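# About Stareo

Stareo is a website about television and film drama, mostly the kind that runs in episodes and mostly the kind with swords, ghosts or spaceships in it. We publish recaps, reviews, viewing guides and a podcast. We have been doing it for 9 years.

The site was started by Wajid Pirzada and Sohail Zaidi, who met while working at the Markby, a two-screen movie theater that has since closed. Wajid ran the projectors and Sohail wrote the program notes. When the Markby shut its doors, the notes moved online, and after a few months they were longer than anything that had ever fit on the back of a ticket.

The first thing we covered in full was *Vernden*, a fantasy serial that few other sites were writing up at the time. We recapped every episode of the first season, then went back and did it again after reading the novels. Those early recaps are still in the archive. The spelling of several character names is wrong in the first four, and we have left it alone so that old links and comments still make sense.
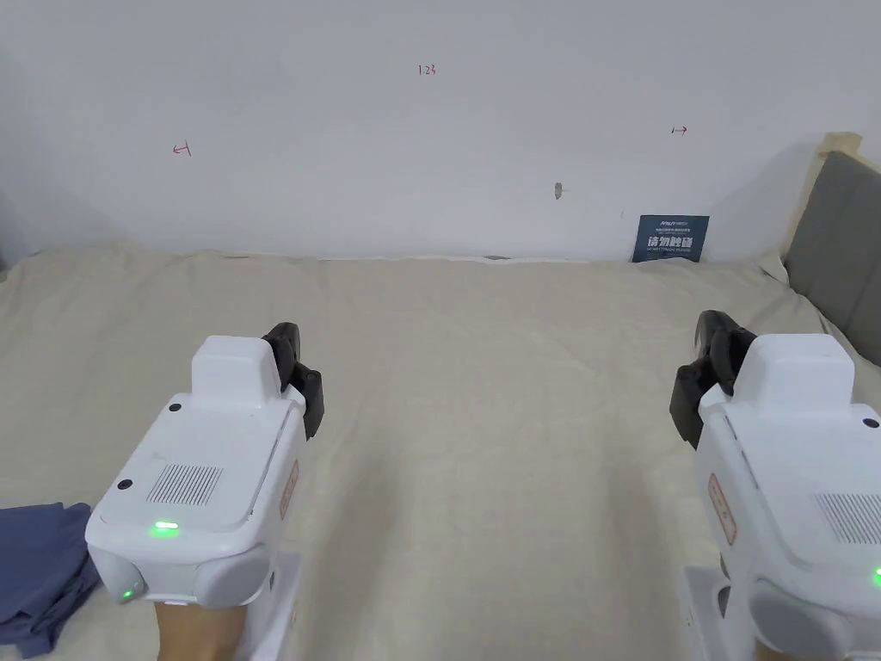 Our recaps go up the morning after an episode is released. They assume you have watched it. Reviews are different – they are written for people deciding whether to start a show, and they don't give away anything past the second episode. If a review has to discuss an ending, that part goes on a separate page with a clear label.

The podcast is called *Hashmi*, after the street where we recorded the early shows. There are 164 episodes so far. Most run a little under an hour. Each one covers a single episode of television, except in February, when we answer listener mail and skip the recaps.

## How we work

Every show gets one lead writer who stays with it for the whole season. A second person watches the same episode and reads the draft before it is published. We don't give star ratings, and we don't score episodes against each other. Our screening notes are kept by theme, and the writers use them to follow a show's habits from one season to the next.

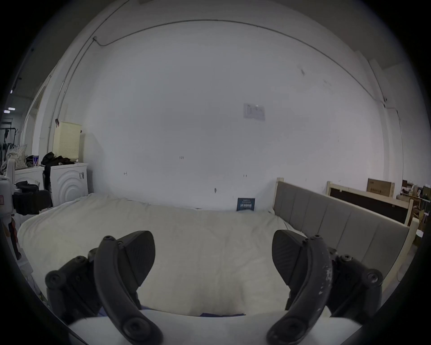 Our viewing guides are for people coming to a long series late. Each guide lists the episodes you need, the ones you can leave for later and the order that makes the timelines easiest to follow. We also write about how shows look, and sets get more space here than they do on most sites. Bedrooms are a good case. A mostly flat, pale cream sheet with a few soft creases tells you very little about whoever sleeps there, and a good set decorator knows when to leave it like that and when to add a book or a coat. Our guide to the houses of *Vernden* goes through this room by room and is one of the most read pages on the site.

We pay for our own subscriptions. When a studio sends us an episode early, the review says so at the top. We accept advertising on the site but not on the podcast, and advertisers don't see articles before they run.

## Writing for us

We take pitches from outside writers all year. A pitch should be two or three sentences and name the show, the season and the point you want to make. We pay 80 dollars for a standard piece, on publication. Please don't send finished recaps, as these are assigned before a season begins. 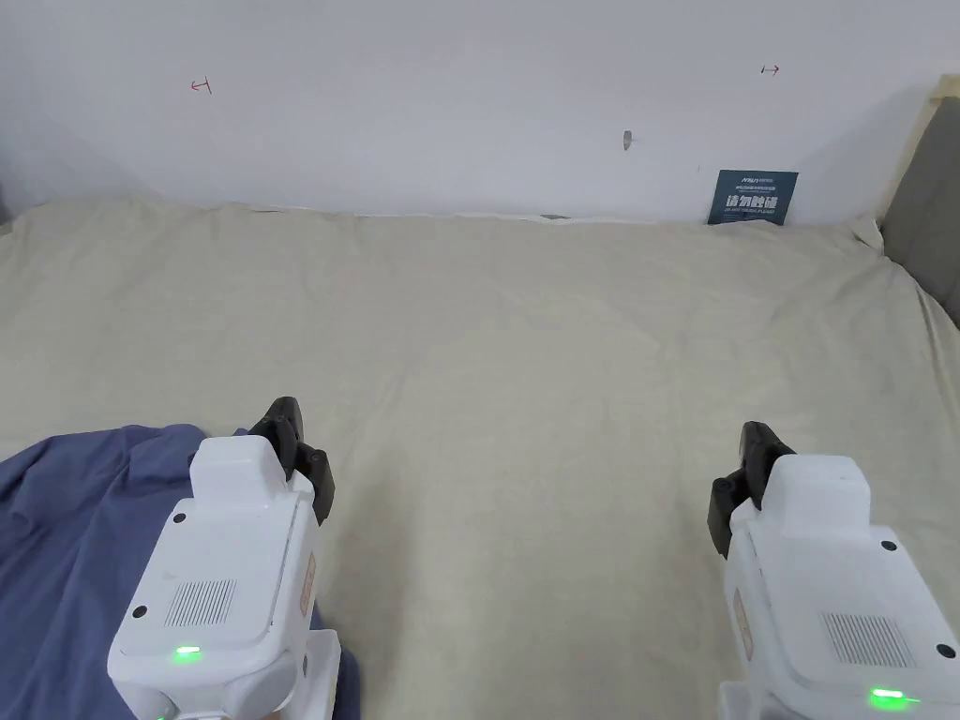 New writers start with a single scene. We ask for a short piece on it, and Sohail sends back notes within 2 weeks. He looks for plain description first and opinion second. If a room has a plain white wall and a pale beige sheet on the bed, he would like to read that before he reads that it feels lonely. Writers who have done a few of these usually move on to full reviews, and several of our current lead writers began this way.

## Corrections and contact

If we get a name, a date or a plot point wrong, use the contact form and choose "Correction." Fixes are noted at the bottom of the article. Wajid handles corrections and anything to do with the archive. Pitches and podcast mail go to Sohail. Comments stay open on each recap until the next season of that show begins.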